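Gripper hold fault on the Dekutero cells: questions and answers

This page covers the gripper fault found in May on the drive removal cells at our Annamalai workshop. It is for Gatgate staff, for people who send us computers, and for other shops running the same cell. We will add to it when there is something to add.

What happened?

The gripper on one of our Dekutero cells did not let go after a protective stop. An operator had opened the gate to free a stuck drive tray. The arm stopped as it should. The fingers stayed closed on the tray, and when the operator reset the cell they closed further before opening. The tray cracked and the operator's glove was pinched. The operator had a bruised fingertip and went back to work the next shift.

Is this the same as the dropped drives in the winter?

No. The dropped drives came from worn fingertip ridges and were fixed by replacing the tips. That fault let go too early. This one holds on too long. If you see a drive fall, report it as a drop, on the old form.

What caused it?

The gripper runs on a controller called Lalis, which keeps its own copy of the last force command. After a stop, the cell clears its queue, but Lalis was not clearing the stored command. On reset it tried to finish the grip it had been asked for before the stop. If the fingers were already closed on something, it pressed harder until the force limit was reached.

The stored command was supposed to expire after 100 milliseconds. A settings file from an earlier version had it at 900. We copied that file to every cell when we changed over, so all of them had the wrong value.

How many times did it happen?

We went back through the logs for 3,893 drive removals. The extra squeeze shows up in 11 of them. Ten ended with a marked or cracked tray and no person near the gripper. The other is the one described above. We had put the cracked trays down to old plastic, and they should have been looked into sooner.

Were any drives damaged?

One drive had a bent connector pin and could not be read. It was already listed for destruction. Drives that were due to be wiped and reused were tested again and passed. If you sent us equipment and your drive was affected, you have already had a letter.

Was any data exposed?

No. The fault is mechanical. Drives stayed in the cell or in the locked bin the whole time, and the serial number log matches the bin count.

Are the cells running now?

Yes, at reduced speed and with the corrected setting. Cell two is still locked out while we wait for a replacement force sensor. Do not remove the lock on cell two, even to use its camera.

What changed on the cells?

The settings file was corrected and is now checked at start-up. If the value is wrong the cell will not leave standby. A reset after a stop now goes straight to an open command at low force, and the arm does not move until the fingers report open. The grip force for plastic trays is also lower than it was. This means a stiff tray may take two tries, and that is fine.

What should I do if the gripper stays closed after a stop?

Keep your hands out. Do not press reset while anyone is reaching into the cell. Turn the cell off at the main switch, hang your tag on it, and wait for the pressure light to go out. Then use the manual release on the side of the wrist. If the release does not move easily, leave it alone and call the floor lead.

Can I pull the tray out by hand while the fingers are holding it?

No. The edges of the computer case are thin sheet metal and your hand has nowhere to go if the fingers move. Gloves help with cuts. They do not help with pinching.

Why are drive trays harder for the gripper than other parts?

The trays are held by latches, and the latch position changes from one model to the next. The gripper has to get its fingers into a small gap beside the metal of the case, and if the case is sitting at an angle there is less room on one side. Most stops happen there. The arm feels the fingertip touch the case, takes it for the tray, and stops when the tray does not move.

Gripper, open cases and blue drive trays, from the wrist camera.

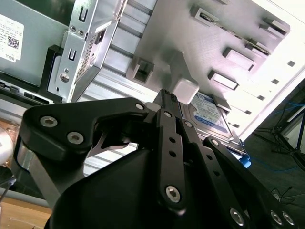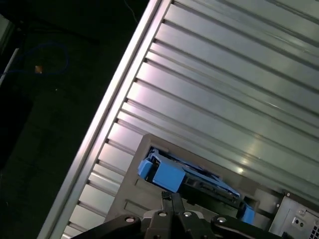
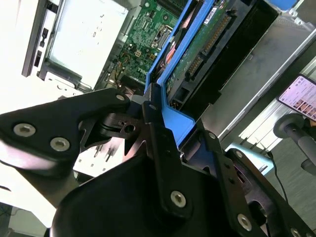
Should the case be clamped?

Yes, on every cell. Before May some shifts skipped the clamp for small cases because it was slower to load. A case that shifts during a pull makes a stop more likely, and a stop is when this fault showed up. Check the clamp before closing the gate.

What about cables inside the case?

Tuck or unplug the ones near the drive bay before loading. A wire between the fingertips can make the gripper report closed when it is not. We had two false readings of that kind during testing. They are separate from the hold fault but they look the same on the panel, so write down what was between the fingers when you report it.

We run the same cell at another shop. What should we check?

Open the Lalis settings page and look for "hold expiry." It should read 100. If it reads anything else, change it, restart the controller, and read the value again, since an older version goes back to the saved file on restart. Then do a reset test with a foam block in the fingers. The fingers should open without squeezing first. Do this test with the gate shut.

Who do I report a problem to?

Sowmya Unnithan, cell safety, at the Annamalai office. Include the cell number, the time, the model of computer and whether you pressed reset before or after clearing the gate. Send cracked trays too. Put them in a bag with the job number and leave them on the shelf by cell one.

Will operators be retrained?

Everyone who loads a cell has to do the new stop and reset walk-through before their next shift on it. It takes less than an hour. People who only sort or wipe drives do not need it.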